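Diner's Walk-Through: My Checklist for the Food Stalls at Zirthorpe Harbor

We use cookies to remember your preferences. Accept / Manage

I love this strip, and I love it more when the kitchens are clean! I took the sheet out again on Wednesday, November 16, 2022, and my comments are next to each item.

1. Hand sink at every stall, with soap and towels. OK. Nuttall has moved theirs out front where the line can see it, and I cheered a little.

2. Cold case thermometer visible. OK at all but the fish cake stall. They had one by the time I left.

3. Fryer oil. Piststead changes theirs every morning and it shows (get the plantain, please get the plantain).

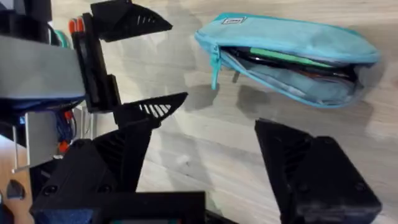
4. Your own kit. Probe thermometer, alcohol wipes, test strips, flashlight, a spare marker. I carry mine in a zip pouch, and a turquoise one like this, unzipped along the front with the dark stuff packed in and something bright green lying across the top, is easy to spot on a crowded counter. Wipe the probe between stalls.

5. Gas bottles upright and chained. Two were not. Both fixed on the spot with good humor.

6. Extinguisher tag in date. The one by the Tavex grill ran out in April. Needs follow-up.

7. Prep surfaces. No deep cuts, no raw chicken next to salad. Wood is fine by me if it gets scrubbed and dried standing up.
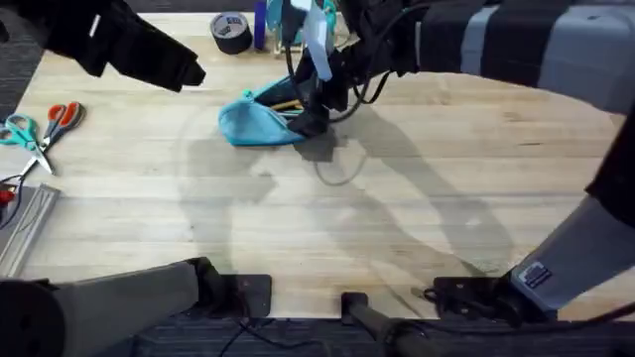
Butcher-block top, boards running horizontally.

8. Walkway clear between the tables. OK, and wide enough for a stroller now, hooray.

9. Trash lids closed. Mostly. The gulls have opinions.

Overall a happy evening, and the pepper shrimp was the best I've had all year. Next round I want to look at the ice machine.

Comments (3)

saltfishfan: More than 100 people in that line on Friday and it still moved. Great list!

porch_eater: Did you check the ice scoop? Mine was sitting in the ice.

bim_bus_rider: Second the plantain.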